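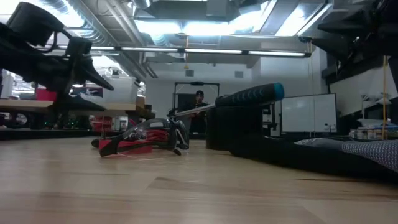

Another month, another standing desk survey

The Greneo people have put out their August survey on standing desks, and you'll be shocked to learn that the people who sell standing desks found that we should all be standing more. They asked 831 office workers how they felt after six weeks with a desk that goes up and down. Most said they felt better. Better than what, the report doesn't say.

I read the whole thing so you don't have to. There was no comparison group. Everyone who took part got to keep the desk, priced at $599, and I'd feel pretty good about my back too if somebody handed me one of those. The question about pain was asked only once, at the end, so people had to remember how sore they'd been a month and a half earlier. Try that yourself. I can't tell you how my knees felt last Tuesday.

Mathis Pons, who wrote in after our piece on office chairs, bought a cheaper Arkov model two years ago. He stood for most of the first month and then less and less, and now the thing stays at sitting height with a printer cable wrapped around the controls. Siham El-Sayed wrote to say the opposite. She stands every morning until lunch and wouldn't go back. I believe both of them — that's the trouble with asking people how they feel.

Standing all day has its own problems, as anyone who has worked a cash register can tell you. Sore feet, for one. What seems sensible to me is getting up now and then and walking somewhere, and a hallway costs nothing.

If your employer is offering to pay, take the desk. If it's your own money, borrow one first, or stack some boxes on the kitchen counter and work there for a week. Then see whether you still want to spend the $599.

Next issue: the Rendix seat cushion, which three of you have asked about.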